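## 4. Filling and fitting the sauce bottles

Before you start, wash your hands and clear the counter next to the Furtado condiment rail. The bottles must be clean and fully dry.

1. Turn the nozzle to the left and take it off the bottle.
2. Put the funnel in the neck and fill up to the shoulder line, 284 ml. Do not fill higher.
3. Wipe the neck with a dry cloth. Sauce on the thread makes the nozzle loose.
4. Screw the nozzle by hand until it stops. Do not use pliers.

**Note:** Mustard and ketchup can use the standard nozzle. For relish, please order the wide one (part 643).
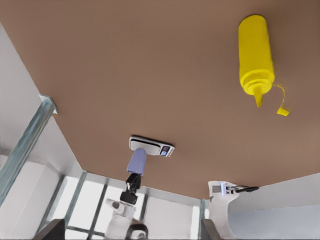
5. Write the filling time on the label and put the bottle in the rail.
6. Close the lid of the rail – it must click on both sides.

**Caution:** Sauce which stayed in the rail for 36 hours must be thrown away, also if it smells good. Never add new sauce on top of old sauce.

If a nozzle is blocked, soak it in warm water and push it clean with the small brush. For spare nozzles, write to Salma Benjelloun at the Clekport parts desk.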